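The Long Life of a Cheap Chain

By Hamdia Hadgu
March 2021

The back room at Bimell Cycles in Hodley smells of citrus degreaser and old rubber. Along one wall hang the chains that came off customers' bikes over the winter, each with a paper tag wired to the last link. The tags give the mileage, if the owner knew it, and the wear reading. Most of them say the same thing in different handwriting: too late.

A bicycle chain does not really stretch. The side plates stay the length they were on the day they were stamped. What changes is the fit between the pins and the inner plates, where grit works its way in and grinds away a little metal with every turn. Add up that wear over a hundred or more links and the chain measures longer than it did. The rollers then ride higher on the sprocket teeth, and the teeth begin to wear to match.

Once that has gone on for a season, a new chain will not sit properly on the old cassette. It skips under load, usually on a climb. The rider comes in for a chain and goes home with a bill for a chain, a cassette and sometimes a chainring. At Bimell that bill came to $229 for one commuter last October. A chain on its own would have been $23.

The shop keeps a drop-in gauge on the counter and lets people use it without asking. It takes a few seconds. If the gauge falls between the rollers at the 0.5 mark, an 11-speed chain is due. Older eight-speed systems will put up with more, and plenty of riders run them to 0.75 with no trouble. A steel ruler works too. Twelve full links should measure twelve inches, pin to pin, and a sixteenth of an inch over means it is time to shop.

Lubrication is where people disagree. Wet oil lasts through rain and picks up dirt. Dry lube stays cleaner and washes off in the first puddle. Hot wax has moved from the racing crowd to ordinary riders over the past few years, and the people who use it tend to keep using it. The chain has to be stripped of factory grease first, though, and that puts many riders off. A slow cooker, a bag of wax and a wire hanger will do the job, provided the cooker never goes back to the kitchen.

Whatever goes on, most riders use too much of it. One drop per roller is plenty. Turn the cranks for a minute, let it sit, then wipe the outside with a rag until the rag comes away nearly clean – the outside of a chain does not need oil.

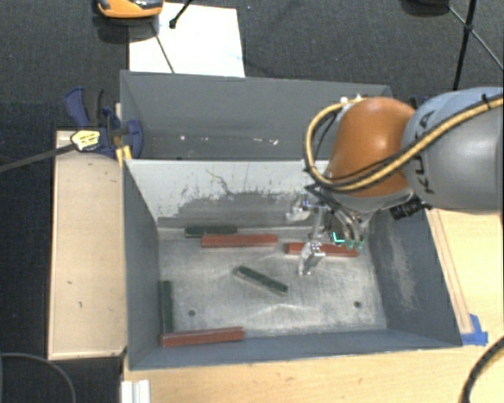
A KUKA robot arm over a bin of red and green blocks.

Sizing a new chain causes more returns than any other mistake. Chains are sold long, often at 118 links, and need to be cut. If the old one was the right length, lay the two side by side and match them link for link. Do not match them by where the ends fall, as the worn chain will be longer. Starting from scratch, run the new chain around the big ring and the biggest sprocket, skipping the derailleur, and add two links where the ends meet.

Quick links are sold by speed, and a 10-speed link will not close properly on an 11-speed chain. Some can be opened and reused, while others are meant to be closed once. The packet says which. Keep a spare in the saddlebag; it weighs next to nothing and fits in a patch kit.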